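Stevier Holiday Flats – Questions and answers

When can I arrive?
From three in the afternoon. If your train to Vullen comes earlier, you may leave the luggage in the office, it is free of charge.

How do I get the key?
We send a code of the key box by e-mail one day before. Please write it down, the telephone signal is weak in the stairs.
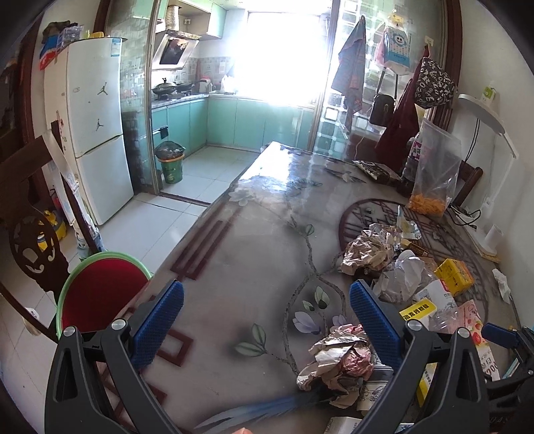 Is there a deposit?
Yes, 77 euros for each flat. It comes back to your card after you leave. In March we have no deposit for stays of one week or longer.

May I bring my dog?
One dog is welcome, for 22 euros per stay. Cats we cannot accept, I am sorry.

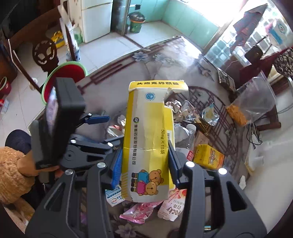 Leaving the flat

What time must I leave?
Until ten. A later hour is possible if you ask us the evening before.

Where do I put the rubbish?
In the bins in the yard. Paper and cardboard go in the blue one. Old medicines please bring to the pharmacy in Vullen.

Last changed: Jul 1, 2024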